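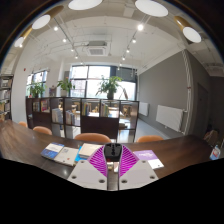
Re: Reading room hours and the August book sale

Posted in: Members' list > Library and archive
May 2018, by Zodwa Molefe

Hi all,

Replying to Marty's questions from last night so everyone has the same answers.

> Is the reading room still closing early in August? I have 34 boxes from the
> Ganus house and need to know when I can bring them in. Also, are we pricing
> hardbacks the same as last year? I thought they went too cheap.
> Marty

Yes, we close at four all through August. Boxes can come in any morning before the sale, but please use the side door on Paltum Street and not the front steps. Stack them no more than three high along the back wall of the storeroom. If you have all 34 at once, let me know the day before and I will clear the old map cabinet out of the way.

On prices, I looked at last year's sheet. We sold roughly 1000 books and the hardbacks were gone by noon on the first day, so I agree they were too low. I would put them at two dollars and leave paperbacks at fifty cents. Anything with a dust jacket in good shape goes on the separate shelf and gets priced one at a time. Local history should come to me first. We are still missing two volumes of the Grendine parish records and they do turn up in house clearances.

Please don't bring encyclopedias, magazines, or anything that smells of damp. Last year we paid to have 39 bags hauled away and I don't want to do that again.

I still need people for the Saturday afternoon shift and for packing up afterward. Write to me off the list if you can do either. The sign-up sheet is also on the desk by the card catalog.

One more thing. The key to the storeroom is not on its hook. If you have it, please put it back.

Zodwa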